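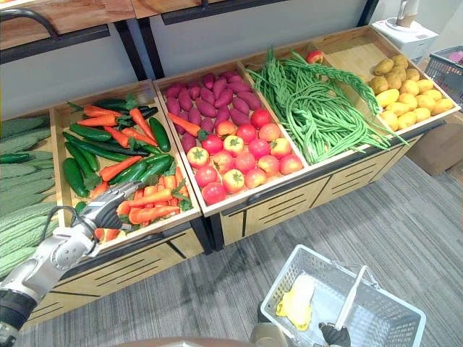
Delyth Marrow
Test engineer, Domov
Bench diary, March

Carrots! I have spent most of today on carrots and I'm still not bored of them.

Got in early because I wanted the stall to myself before the heating came on and the kettle queue started. The new Trurumach hand went on the left arm last night and I'd only had time to open and close it a few times, so this was the first proper go with vegetables. The right arm keeps the old Bradmont gripper and gets the dull job of holding the shopping basket. It's a very good basket holder, I should say. The handle is a thin white bar and I had expected it to swivel about in the grip every time we leaned towards the stall, but a bit of rubber tape inside the jaws cured that weeks ago.

So, the hand. I love it. The Bradmont does one thing, it squeezes from two sides, and if a carrot lies the wrong way for that you have to turn the whole wrist to suit the carrot. With the fingers I can come in from above, point them down at the heap and let them close around whatever is under them. On the first try I got the carrot plus the leafy top of its neighbour, and up came the pair of them like cherries. Second try the same. Third try I came in lower down the carrot, away from the green, and up it came on its own. I may have cheered.

By lunch I had done 50 carrot picks with the hand and dropped 14. That's worse than the Bradmont on paper, but the Bradmont's numbers come from carrots I had laid out nicely in a row months ago, and these were in a heap with cucumbers mixed in among them. I need to run the Bradmont on the same heap before I say anything to anyone. Swap them over tomorrow, left for right, and don't tidy the crate first!

Cucumbers were harder than I'd guessed. They're so smooth that the fingers slide along them if the first touch is off centre. Slower closing helped. Grippy fingertips would help more, and there is a set in the Trurumach box that I haven't opened yet.

The bitter gourds were a lovely surprise. All those bumps give the fingers something to catch on and I hardly had to think about force at all. I tried them purely because they were at the end of the stall and I was waiting for a log to save.

Tomatoes: two goes, very gentle, both fine, then I lost my nerve. Want a proper force limit set before I do a whole run of those. The long beans I left well alone. They're in one enormous tangle and I have no plan for them whatsoever.

Controller notes, before I forget. The Khurana box was set to 525 for the finger speed, which is whatever it arrives with, and everything looked snatchy. I brought it down in small steps and settled on 388, where the closing looks almost careful. Write this on the lid of the box. It resets when the power goes off and I lost a good half hour this afternoon wondering why my nice smooth hand had turned grabby again.

Cable: the black one from the left wrist hangs in a big loop on the gourd side. When I reach to the far end, for the potatoes, it pulls tight, and when I come back it drags over the crates. Clip it further up the arm, leave slack at the elbow. Ask the Bradmont people if their clips fit other makes of cable, theirs are much nicer than ours.

Head camera is better than I remembered for judging depth over the crates, though the hand hides the very carrot I'm after in the last bit of the reach. I've been leaning a little to the right to see round it. A second camera on the wrist would sort it out and there's one in the drawer, so that's my evening gone if I let myself.

Tomorrow: fingertips on, Bradmont on the messy heap, cable clips. Bring a jumper.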